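Nomvula Molefe on 24 years of other people's stuff

Caught her on the phone between jobs. She's sorting a house in Plerkoton this week, family of two, 82 boxes in the garage. "That's a normal garage," she says. "I've seen worse before breakfast."

Started out at Naidoo, the moving company, packing kitchens. Hated the trucks, liked the boxes. Went solo one September and hasnt looked for other work since.

So what do people get wrong? "They buy bins first. Always. Then they've got clutter and bins." Her own rule is dull, she admits — pull everything off one shelf, put back what you used this year, stop for lunch.

Does she ever throw things out for a client? "Never. I hold it up. They say yes or no. If they start telling me a story, it goes in the story pile and we do that one last."

The longest job was a house out in Fendley. The owner saved postcards, 2,842 of them, and wanted every one kept. They kept every one. "Took me most of a month. She made soup."

On wire shelving she's a fan, mostly. Cheap, you can see whats on it. Small things tip over though, so they go in a basket or an open box.

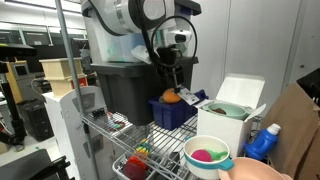 What's next

A class at the Berent library, evenings, bring one drawer. "The actual drawer. Carry it in." Then her own attic, which she's been putting off — "don't print that," she says, then says fine, print it.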